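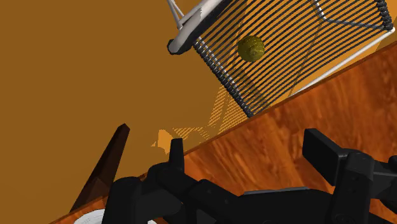 Gripper over the table in the sim, fingers open. Corded chair behind, with the ball.

Quick one, kettle's on and I have to be out of the door by eight.

So the randomised rooms thing. Finally have numbers. Short version for anyone who only wants that - it helped, less than I hoped, and the shadows mattered more than the furniture.

Longer version. Up to July I'd trained everything in one plain grey room, same light, same camera angle. Policy looked brilliant in there. Moved it to a room it hadn't met and it went to bits. Reached past things. Closed on nothing. Classic.

New plan, mostly pinched from a talk I heard at the Bloxham meetup: build 29 rooms in Grarnano, all different. Loud walls, shiny tables, chairs at daft angles, camera tilted. Record demos across the lot by steering the simulated arm myself. 1388 demos in the end, which my wrist would like a word about.

Then 60 test runs in rooms held back from training. Old policy managed 11 pickups. New one got 48. Pretty happy with that!! Same network, same training time, only the rooms changed.

The bit I didn't expect. I ran it all again with shadows switched off in the training rooms but the furniture still shuffled about, and most of the gain dissapeared. Striped shadows seem to be the nasty ones, anything thrown by cords or slats. My guess is the policy was reading dark lines as edges of objects. Only a guess - haven't looked inside it properly yet.

Glossy wood also a pain. Highlights slide about when the camera moves and the depth guess goes wobbly. Turning the polish down in half the rooms helped a bit. Not written up, don't ask me for a graph.

Things still broken:
Small round things. Fingers come in too low and nudge them off.
Anything sitting behind cords or wire. Hopeless.
Dasent export, crashes if a room has more than one light. Reported it, no reply so far.

None of this has been near the real arm yet. That's at Lelluvside and I can't get over there until the heating's fixed. Sim to sim only, so pinch of salt please.

Next job is rerunning the shadow test with a diffrent random seed, because one run is one run. Will post the room files when I've tidied up the folder names, they're a disgrace.

Right, bus.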